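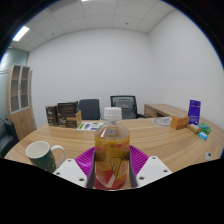 # In Defense of the Table With Stuff on It

I have a friend who can't sit down until the table is bare, and I am the other kind of person. Give me a drink, a mug and a few boxes I keep meaning to deal with, and I'm happy!

We have a big curved wooden table, light oak color, and for most of February I tried to keep it clear. I read a tidying booklet from an outfit called Flurnmont (19 pages, most of them about baskets) and it wanted every surface emptied at the end of the day. Five minutes, it said. Fine. I did it, and every morning I brought the same things right back out, feeling a little silly.

So I quit. Some things live on the table now. The dark green mug is one of them, and I'm not putting it in a cupboard just so I can go get it again two hours later. It's a good mug, white on the inside, with a handle you can get your fingers around, and I like seeing it there when I walk by.

The juice is a harder case, I admit. My mother would say a bottle belongs in the fridge or in a glass, and she'd never let one stand out with the label showing. But I like a bottle on a table! It's cheerful. That red and yellow wrapper does more for a gray Wednesday than any vase I own, and you can pour a second glass without getting up. 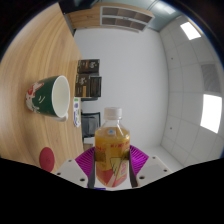
*Juice and the green mug, both staying put.*

The boxes I'll give you. Cardboard has a way of settling in (you stop seeing it after a week or so, and then it's furniture), and the flyers that come along with it are worse. I've got two rules for those: flatten it or use it, and do it before the next one shows up. I'm pretty bad at the second half.

But wiping down the wood and hiding everything I own are separate jobs, and I only believe in the first one. The grain on that table looks great with a mug on it.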